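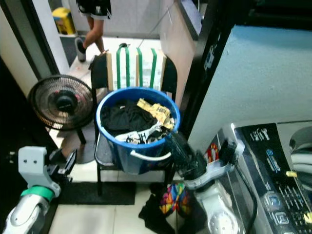
Greltton two-arm recording kit: my review after seven weeks

I bought the Greltton kit to record examples for a policy that moves clothes between a bucket and a washing machine. By now I have 1,371 saved episodes, nearly all of them laundry. I paid the normal price for it, and the seller, Górecki, does not know that I write this.

Setting up

The arms were easy to mount and the head camera needed only one calibration. The manual is translated quite badly, and in the chapter on joint limits I had to guess at several sentences. Dariusz Cieślak, who records together with me, found a better version on the Gromham forum. I recommend to print it.

Recording in a small room

We work in a normal home, with the bucket on a chair close to the washer and a fan standing next to it. People walk past the doorway during recording. I keep these episodes, as I want the model to meet such a background in training. The kit has no problem with it, and the head view shows both grippers and the bucket together, which is what I need most.

The weak point is cloth. Black clothes in a heap are hard to separate by eye on the operator screen, so I often close the fingers too early or take two items at once. I would like a brighter preview. The grip feedback is also soft, and after an hour my hands stop to trust it.
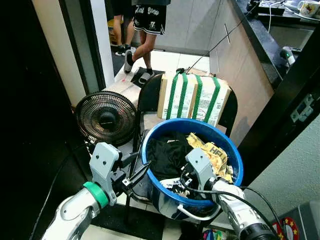

Saving and labeling

Every episode gets a text field and a success flag. This part is done well. You can mark a bad episode with the foot pedal while both hands are still busy, and later sort by this mark. What I miss is a way to cut an episode into shorter pieces. Reaching into the bucket and letting go of the cloth are different skills for me, and I had to write my own script to split them.

Export is slow. On Tuesday I started it before dinner and it was still working when I went to bed.

Would I buy it again?

Yes, for two arms at this price. I tried the Grillulska kit before, and its arms were smoother, but it lost camera frames almost every day. Greltton lost none that I noticed. If your task is mostly hard objects, you will be happy with it from the first evening. For clothes, plan extra time for practice and delete your first day of episodes, as I did.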